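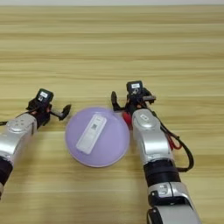

Bonjour à toutes et à tous,

Je réponds à Amanuel en copie à toute la liste, vu que vous êtes plusieurs à m'avoir écrit en privé pour avoir le récit de mardi (et que je n'ai pas le courage de le taper quatre fois !).

Amanuel Gudeta a écrit :

> Salut,
>
> Bloqué au boulot mardi, j'ai donc raté la porte ouverte de Flulance. Quelqu'un peut raconter ? Ce qui m'intéresse surtout, c'est la partie à deux bras, parce que sur leur page on ne comprend pas grand-chose, c'est très « vision » et très peu « pince ».
>
> En vrac, mes questions :
>
> Est-ce que les bras étaient pilotés à la main ou est-ce qu'ils se débrouillaient tout seuls ?
>
> Est-ce qu'on peut revenir à plusieurs, avec nos propres objets ?
>
> Et est-ce que c'est jouable pour l'atelier de Cisadetti, ou est-ce qu'on rêve ?
>
> Amanuel

Alors. C'est au fond de la zone, après le garage, et le fléchage s'arrête pile au moment où on en a besoin. J'ai tourné un bon moment avant de voir une affichette scotchée sur une porte grise. On était 47 sur la feuille d'émargement quand j'ai signé, ce qui fait du monde pour une salle pareille, et j'ai passé le premier quart d'heure derrière un monsieur très grand.

Brendan Costello a fait l'introduction, courte, tant mieux. Il a parlé de l'historique de Ji (c'est le nom de leur logiciel, pas du robot, je m'étais trompé dans mon message de la semaine dernière, pardon) et il a dit qu'ils avaient dépassé 3000 enregistrements de manipulations depuis le printemps. Ensuite on s'est approchés de la table et là, c'était vraiment bien.

Le principe est tout bête : deux bras, une table en bois clair, une assiette en plastique mauve au milieu, et des petits objets du quotidien. On pose quelque chose sur l'assiette, on enlève, on recommence avec autre chose. Dit comme ça, ça a l'air d'un jeu pour enfants de trois ans, et pourtant je suis resté scotché ! Ce qui m'a frappé, c'est le temps passé à l'approche. Le bras arrive vite au-dessus de la table puis il ralentit énormément dans les derniers centimètres, et tout le monde se tait dans la salle.

Chaque pince a son petit boîtier caméra monté dessus, avec une étiquette blanche. Brendan a expliqué que la vue d'en haut sert à repérer l'objet et que les vues des pinces servent à la fin, quand les doigts masquent tout le reste. Je le note pour Amanuel : voilà le lien entre « vision » et « pince » qui manque sur leur page.
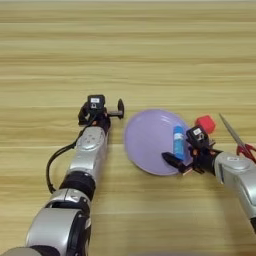 Côté objets, les formes franches passent bien. Un cube, ça se prend par n'importe quelle face, ou presque. Les ciseaux, c'est une autre histoire : fins, plats contre la table, avec des poignées larges d'un côté et une pointe de l'autre. Une dame a demandé pourquoi ne pas les saisir par les poignées comme tout le monde, et Brendan a répondu que c'était bien l'idée, mais que ça oblige à amener la pince presque à l'horizontale et que le poignet arrive vite en butée. Il a fait un essai devant nous, les ciseaux ont pivoté et sont restés sur la table. Deuxième essai, pareil. Il a rigolé et il est passé à la suite, j'ai trouvé ça plutôt sympathique (j'ai vu des démos où l'on coupe la vidéo à ce moment-là…).

Les tubes debout, genre bâton de colle, c'est délicat aussi : si le doigt touche trop haut, ça bascule. La parade consiste à descendre très bas, presque au ras du rebord de l'assiette, avant de serrer.

J'ai demandé pourquoi l'assiette, d'ailleurs. J'imaginais une raison savante. En gros, elle donne une cible ronde, facile à décrire, avec un petit rebord qui complique un peu la vie des pinces. Le collègue de Brendan en avait essayé une transparente avant, et les caméras la perdaient à chaque reflet.

Petit aparté matériel pour ceux que ça intéresse : sur ces bras, des câbles noirs passent à l'extérieur et font une boucle le long du segment. J'ai posé la question de l'usure. D'après Brendan ils les vérifient à chaque démarrage, et la boucle est laissée généreuse exprès pour que le poignet puisse tourner. À garder en tête si on monte un jour notre propre banc, parce que le nôtre à Cisadetti a ses câbles tendus comme des cordes de guitare et ça ne me plaît pas du tout.

Pour le reste : café correct, pas assez de chaises, et le stand Brornine dans le couloir n'avait que des plaquettes. J'en ai pris une pile, je les laisse dans le casier à l'entrée.

Je reprends maintenant les questions dans l'ordre.

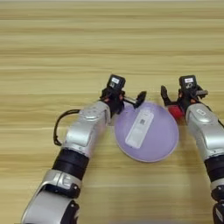
> Est-ce que les bras étaient pilotés à la main ou est-ce qu'ils se débrouillaient tout seuls ?

Les deux, selon le moment. La première partie de la démo était téléopérée par quelqu'un de chez eux, la seconde tournait avec Ji, sans personne aux commandes mais avec Brendan à côté de l'arrêt d'urgence.

> Est-ce qu'on peut revenir à plusieurs, avec nos propres objets ?

Ils sont d'accord pour un créneau en décembre, par groupes de 5 maximum autour de la table. On peut apporter ce qu'on veut tant que c'est léger (environ 100 grammes, a dit Brendan, sans avoir l'air d'y tenir au gramme près), et rien de mouillé ni de cassable. Je pensais à nos pinces à linge et aux boîtiers de l'atelier, si vous avez mieux, dites-le.

> Et est-ce que c'est jouable pour l'atelier de Cisadetti, ou est-ce qu'on rêve ?

À deux bras, on rêve un peu. À un seul bras, avec une caméra au-dessus et une sur la pince, je pense qu'on peut s'y mettre avec ce qu'on a déjà dans l'armoire, à condition que quelqu'un reprenne le support que j'ai imprimé de travers. Amanuel, tu es volontaire ?

Pour la visite de décembre, répondez-moi directement, pas à la liste, sinon je vais encore perdre la moitié des noms. Et précisez si vous pouvez en fin d'après-midi, ils ferment à 18 h.

À bientôt,

Le préposé aux plaquettes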